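Unit 4: Saturn's Rings, and Why They Don't Fall Down

Notes to go with the Stendale evening astronomy course

Okay, rings! This is the session I look forward to all term, so forgive me if the notes run long. Bring the sheet from last time (the one with Kepler's third law on it), we'll be leaning on it quite a bit.

What the rings are made of

Almost all water ice. There's a little rock and dust mixed in, but if you could scoop up a bucket of ring you'd mostly have a bucket of dirty ice. The pieces run from grains smaller than sugar up to chunks the size of a house, and every single one is on its own orbit around the planet. So when I say "the ring" I'm being lazy. I mean a huge crowd of tiny moons that happen to share a lane.

People used to think the rings might be solid, like a dinner plate with a hole in it. Try this at home with last week's formula: the inner edge of a solid ring would want to go around faster than the outer edge, and a rigid plate can't do that. It would be pulled to bits. James Clerk Maxwell worked this through properly in the 1850s and showed that only a swarm of separate particles would be stable. I think that's a lovely piece of pencil-and-paper work, decades before anybody could measure the speeds and check him.

The letters

The main rings, going outward from the planet, are D, C, B, A, F, G and E. Yes, the order is silly. They were lettered as they were found, and I'm afraid you just have to learn it. B is the bright, dense one. The dark gap between B and A is the Cassini Division, and you can see it in a decent small telescope on a steady night. It looks empty but it has plenty of thin material in it.

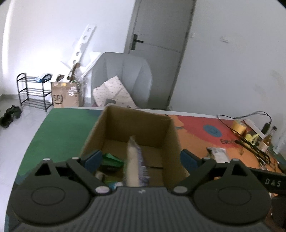
Now, why a gap there? Take a particle near the inner edge of the division. It goes around Saturn 2 times for every one trip made by the moon Mimas. That means it meets Mimas at the same spots in its orbit over and over, and gets a small tug each time. Think of pushing a kid on a swing. One push does very little, but keep pushing at the right moment and you've got a big swing going (and a shrieking kid). The orbits get stretched, particles bump into their neighbors, and that's what keeps the outer edge of the B ring so sharp. We call this a resonance, and the word will be back when we get to the asteroid belt.

The Roche limit

If you bring a moon in too close to its planet, the near side is pulled noticeably harder than the far side. Get close enough and that difference beats the moon's own gravity, so a loosely packed moon comes apart. Saturn's main rings sit mostly inside this distance, so the bits there have a hard time clumping into anything big. Small solid lumps can survive, by the way, as they're held together by the strength of the ice itself.

How old are they? Good question, and people argue about it! Some say they're young, a few hundred million years at most, going by how clean the ice looks. Others think they could be nearly as old as Saturn and have some way of staying clean. I go back and forth. Please don't write either one down as settled.

Problems for next time

1. In the made-up system of Grastano, a ring particle circles its planet in 4 hours. The moon Seol is in a 2:1 resonance with it, farther out. What is Seol's period?

2. A second moon, Allus, takes 40 hours. Would you expect its resonance with the same particle to be stronger or weaker than Seol's? A sentence or two is fine, no math needed.

3. A small icy body orbits 3,003 km above the cloud tops of a planet. Explain why that number alone doesn't tell you whether it's inside the Roche limit. What else would you need?

Reading: the chapter on ring systems, and skip the box on spiral density waves unless you're feeling brave. We'll do those together with the slinky.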